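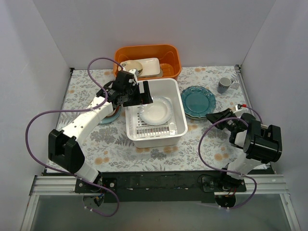

I have washed dishes by hand for most of my adult life, and I only got any good at it after we moved to the house on Jillwood, where the kitchen has one small sink and no room for a dishwasher. People keep asking me how I manage with dinner for four every night, so I'm finally writing it all down in one place. Most of it comes down to what goes next to what. A white plastic dish rack with a basin right behind it will do the job of a double sink, and a bright basin like the orange one is easy to find when your hands are full. I also like a tablecloth under the whole business, something with a pattern (gray ferns and little orange-tan flowers on a light background, say) because a few water spots don't show up on it the way they do on plain white.

Let me start with the rack, as that's where I wasted the most money. I've owned a fancy chrome one with a wine glass attachment, a bamboo one that folded flat, and a roll-up thing that sat over the sink. The bamboo went black at the joints by September and the chrome one rusted at every weld. Plastic is not glamorous but you can scrub it! Once a week I run the tub full of hot water with a good splash of white vinegar, drop the rack in, and leave it while I have my coffee. Then I go over the slots with an old toothbrush. If you've let it go for a while (I have, no judgment) there'll be a slimy pink line down in the corners, and a paste of baking soda will get it off. Rinse it well and prop it on its side to dry.

Loading it is where my husband and I disagree. He puts things in as they come out of the water. I put the big plates at the back, all facing the same way, then small plates, then bowls leaning forward so they don't collect a puddle. Leave a gap between plates if you've got the slots for it. Two plates jammed in together will still be wet at bedtime, and then somebody puts them away damp and the cupboard starts to smell.

Colored plates need a little extra thought. I love a teal plate, I have a whole stack of them that I bought secondhand at Cerkgate, and the ones with a glaze that changes color toward the middle are my favorites. They show soap film like crazy though. If yours look cloudy when they dry, you're using too much soap or you're skipping the rinse. I use one squirt for a whole basin, and I rinse in clean warm water with a spoonful of vinegar in it. Gray scuffs from forks come off with baking soda and a damp cloth. Don't go at them with steel wool - I ruined a very nice serving plate that way and I still think about it.

Now the basin. I used to just run the tap the entire time, and then we got a water bill for $386 one quarter (there was a leak too, but still) and I went out and bought a basin the next day. Glasses go first while the water is clean, then silverware, then plates, and the greasy pans last. Change the water when you can't see the bottom anymore. Never let a sharp knife sink to the bottom of soapy water, wash it by itself and put it straight in the drawer. When you're done, tip the basin out, wipe it, and turn it upside down.

If you dry dishes on a table like I do, the cloth matters more than you'd think. Plain cotton soaks through and then the wood underneath goes white. I put a folded bath towel under the rack and lift the whole lot up every night so the table can air out. Wipe-clean cloths are easier, but water creeps underneath the edges and sits there, so lift those too. For orange sauce stains, dish soap rubbed in with a thumb, left for ten minutes or so, then a hot wash. Check the label first if it's a print you're fond of. I faded one badly on the hot cycle.

My neighbor Amnuay Thammasiri gave me the best tip of the lot, which is to keep two dish towels going and never use the hand towel for plates. One for glasses, one for everything else, and both go in the wash at the end of the day. No fabric softener on dish towels, ever! It coats them and they just push the water around.

A few odds and ends while I'm at it:

Soak oatmeal and egg in cold water. Hot water sets them like glue.

A wooden spoon that smells of onion can be rubbed with half a lemon and some salt.

Stand your sponge on its end. I clip mine to the side of the basin with a binder clip.

Tea stains in mugs come off with baking soda and a wet finger.

Somebody asked last time what I do about the lids of plastic tubs, the kind with the groove that holds water. I stand them up between the plates and give each one a hard shake before it goes in the rack. If you've got a better way, please leave it in the comments, my lid drawer is a disgrace.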